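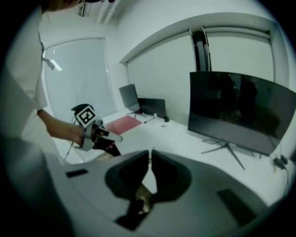 The Himireo hand-held grippers at the desk, square marker on top.

Hello again, it's your gadget tester with another thing you squeeze. Some of you asked me after the last newsletter whether the Himireo kit is worth the money for a small lab, and I've now had two weeks with it, so I have opinions!

First, what you get. The starter kit comes with two grippers, a charger, a stack of spare finger linings and a paper manual that somebody has clearly translated late at night. You hold a gripper in your fist, squeeze the trigger, and the fingers close on whatever you want a robot to learn to pick up. The camera sits on the gripper, so it sees the fingers and the thing between them, and later on your arm (the metal one) gets to practice from the recordings. Aušra Kairys set ours up with me and we were recording before lunch, which is a lot better than we managed with the Mestemeo kit last September. That one ate a whole day and most of my good mood.

I like the grip a lot. The handle is fatter than I wanted, and my thumb complained the first afternoon, but the trigger is light and the fingers close without that horrible snap the older Mestemeo ones had. The linings slide out for cleaning too. Mine picked up dust like crazy, so order extra.
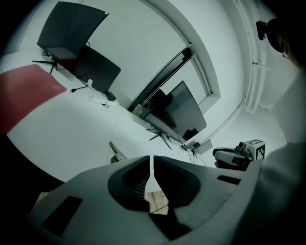 Tracking is where I expected trouble. Our room is small and very white, full of screens and things with legs, and I was sure the software would get lost in there. It mostly coped. The printed marker cube on top of the gripper has those chunky black-and-white squares, and as long as you don't cover it with your sleeve (I did, over and over) the other camera keeps hold of it nicely. It does get grumpy when you turn your wrist too fast. Slow down and it comes back on its own, no restart needed.

Cables are my main gripe. The cord is too short for anyone who likes to walk around while working, and Kadri Kuusk has already bought an extension from Petrauskas, who sell a decent soft one. I'd pay extra for a battery version tomorrow. Rorkmont, who handle the orders over here, told me one is being looked at, but they wouldn't give me a date and I didn't push.

We've saved more than 1000 short recordings so far, mostly picking things up and putting them back down again — thrilling stuff. The file viewer is plain but quick, and deleting a bad take needs a single click. What I miss is a way to add a note while recording. I keep a pencil list and my handwriting is awful.

If you want to try the kit before you buy, Rorkmont lends it out for two weeks at a time and you only pay the shipping. Write to them and ask for the longer cord while you're at it. Next time I'll have the wrist straps on test.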